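Grisent repair room gets longer hours from October

The repair room in the old post office of Grisent will be open on two evenings each week from October, the town has announced. Until now it was open only one evening, from 6 pm until 8 pm, and many people had to go home again with their broken things because the tables were full.

The room was started two years ago by Loan Đào, who worked before as a sewing machine mechanic in Meltska. People bring lamps, radios, trousers, toys and kitchen machines, and they repair them together with a helper who knows the work. The repair is free of charge. Visitors pay only for the parts, and they may leave some coins in a box for the heating.

According to the yearly report, which was put on the town website this week, 760 objects were brought to the room in the last twelve months. Of these, 624 could be repaired. The rest were too damaged, or the right part could not be bought any more.

"I am satisfied with this number, but I think it can be better," said Mrs Đào. "With some coffee machines we lose a whole evening only to open them. The screws are hidden or everything is glued. I would like that the makers come one time and sit at our table."

The most common object was the table lamp, followed by the vacuum cleaner. Clothes with a broken zip came in third place. In spring there were also many bicycle lights, although the room does not repair bicycles. For these, visitors are still sent to the workshop behind the station.

The longer hours are possible thanks to a payment of 1,000 euros from Ekinci, the hardware shop in the market street. The money will be used for the electricity, for a second soldering iron and for better order in the small parts. Screws, fuses, buttons and springs were kept until now in jam jars, and it often took a long time to find the right one.

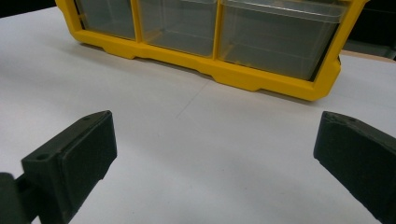
Clear drawers in a yellow storage organiser.

The shop will also give a lower price on fuses and cables to everybody who comes with a note from the repair room. The owner of the shop did not want to say how long this offer will stay, but he said it will be at least until the end of the winter.

Not all the wishes of the helpers were fulfilled. They had asked the town for a room on the ground floor, as the present one can be reached only by a staircase of the old building. For older visitors with a heavy machine in the hands this is difficult. The town answered that the ground floor is rented to the Orell bakery and that the contract still runs. In the meantime, visitors who cannot climb the stairs can ring the bell at the side door, and a helper will come down to fetch the object.

Some neighbours were worried about the noise in the evening, mostly from cars which stop in front of the door. The town has asked visitors to use the car park near the swimming pool, from where it is a walk of five minutes. There will be no parking fine in the first weeks, but after that the street will be controlled as usual.

The repair room is looking for more people who can help, above all for clothes. At the moment only one person sews, and the waiting time for a zip can be more than an hour. It is not necessary to be a professional. Those who are interested can simply come by before the opening, at 5.30 pm, and speak with Mrs Đào. For electrical repairs, new helpers first work next to an experienced person, and each mains device is tested before it goes home with its owner.

Visitors are asked to bring one object per evening, and to clean it before. If the instruction book still exists, it should be brought too. Microwave ovens and television sets are not accepted, for reasons of safety. Large objects such as washing machines are also not possible, but advice about them can be given if the visitor brings the model number.

The room stays closed in the school holidays. The new opening hours will be hung on the door of the old post office and at the library.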